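Tuesday, December 19, 2023

Notes from the Plernetti visit, typed up on the train home so excuse the state of them.

Got to Prendton just after the doors opened. Parking a nightmare, signposting worse. Badge, coffee, quick safety talk, then straight upstairs to the teaching room, which was the bit I'd come for.

Two ways of showing the arm a job. One, you get hold of it and push it through the motion yourself. Stiffer than I expected, my shoulder knew about it by lunch. Two, you sit at a desk with a small hand controller and drive it from there. They use the second for nearly everything now. With the first your own arms end up in the camera views, and then the recordings are no good for training.

The job this month is baskets. Reach in, take hold, lift, set down somewhere else. They started on it in October and have 447 runs kept so far, 306 of them driven from the desk. Wicker is a pig apparently. Soft edges, holes all over, and the dark ones swallow the light. 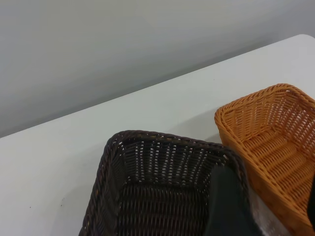
Wrist camera first, then the side camera, with the gripper down in the dark basket:

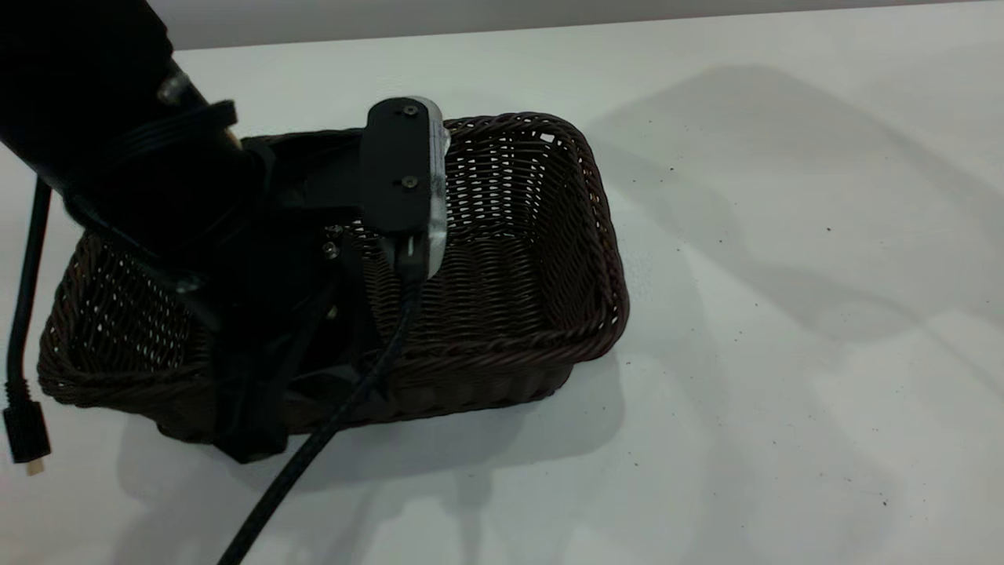 Had a go myself. Hopeless. You look at the side view to get over the basket, then swap to the wrist view for the last bit, and I kept swapping too late. The operator next to me barely glanced at the side screen. She said new people take a week or so before they stop clenching the trigger. Also the controller is set up for right handers, I'm not one, and there's no left hand version yet.

Asked what happens to bad runs. Binned if the arm hits the table, kept if the person fumbles and then recovers, they want teh recoveries in. Makes sense. We throw ours away at Strömberg and I think we should stop.

Target is 400 desk runs before they train again. Each one gets watched back by a second person, a slow business, and they admitted there's a backlog.

Lunch was sandwiches. Ratetti had a stand in the corridor selling cable clips and carry cases, got a price list, haven't looked at it.

Afternoon talk on software skipped, mostly. Caught the end. Slides too small to read from the back.

To chase up:

- how they label the recoveries, by hand or after
- whether the controller can be borrowed for 2 weeks
- send them our bin list, they asked for it
- expences form before Friday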